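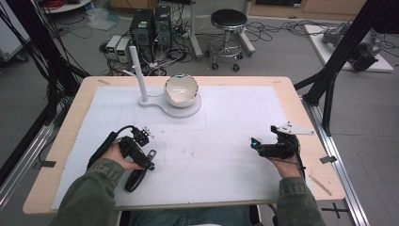 Gertraud Ammann had asked how a shared workshop could teach gripping without buying an arm first, and the Skollimer build is the group's reply.

2 min read

2018-02-27 – The Skollimer workshop today released plans for a pair of hand-held grippers, worked by finger lever and built by members on a shared bench. The parts list runs to 26 items.
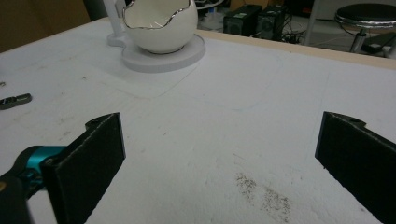
Pads are flat and can be replaced separately. Assembly takes three evenings, wiring included.

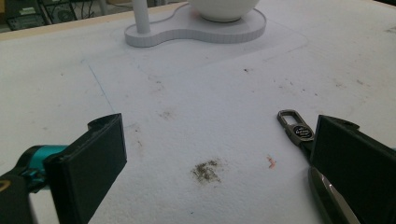 Deepak Grewal
Build Lead, Skollimer

The plans cover brackets, joints and cabling. A revision is due in July.

We use cookies to improve this site. Accept | Settings

Comments (2)

Lanz fan: Will the joints print on a small bed?

bridier_k: Built one from the draft. Lever spring is too stiff – otherwise fine.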